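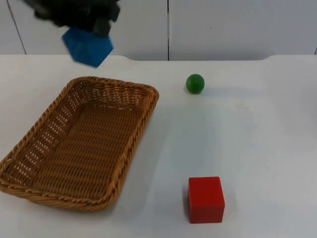 ## Relabeling play episodes after the fact

Hello again, and welcome back to the Larkham notes! Last time we got the arm talking to the logger, and a few of you wrote to ask what on earth to do with all those recordings once you have them. So today I want to walk you through hindsight relabeling, the way we do it for our little tabletop set (a basket, a green ball, a red cube and a blue cube). It's my favorite part of the whole pipeline, and it takes far less code than people expect.

The idea is simple enough. You record the arm doing things with no particular instruction, and afterward you go back, pick out short windows, and write down an instruction that the window happens to satisfy. The policy then trains on the window and the sentence together. Our set has 739 windows, and 672 of them made it into training after the checks in step 4.

### 1. Cut the windows

Start from the gripper signal. Every time the fingers close or open, drop a marker, then cut a window that begins 40 steps before the marker and ends 40 steps after it. Ettore wrote our first cutter with a fixed stride instead, and we ended up with a great many windows of the arm wandering around doing very little.

```
python cut.py --source play/ --before 40 --after 40
```

### 2. Look at the last step first

Open the final image of each window before you watch the rest. What you want is the goal, and the goal lives at the end. With a cube still up in the gripper, "lift the blue cube" is a fair label. "Put the blue cube in the basket" has to wait for a window that ends with the cube lying in there, however sure you are about where the arm was headed. I got this wrong for most of an afternoon, and Yuzhen very kindly sat down and redid them with me.

### 3. Write the sentence like a person

Say it the way you'd say it across the table. "Pick up the blue one" is fine, and so is "grab the blue block." We ask two people to label each window separately and we keep both sentences, even when they disagree on wording. Please don't tidy them up! The variety helps when somebody new types a request later on.

### 4. Throw some away

Drop a window if:

- the object named in the sentence is hidden at the last step
- the two labelers describe different objects
- the marker came from a finger twitch with no grasp

### 5. Train, then hold out by session

Split by recording session, never by window. Neighboring windows overlap, and a random split will hand you a lovely validation number that means nothing (ask me how I know). We keep 8 sessions out, and Olga runs those on the arm with the objects moved to fresh spots.

If your losses look odd, check the ball first. Ours rolls after release, so the last step can land while it's still moving, and a longer tail on those windows cleared up most of our trouble. Next time Rostam will take over and write up the language encoder.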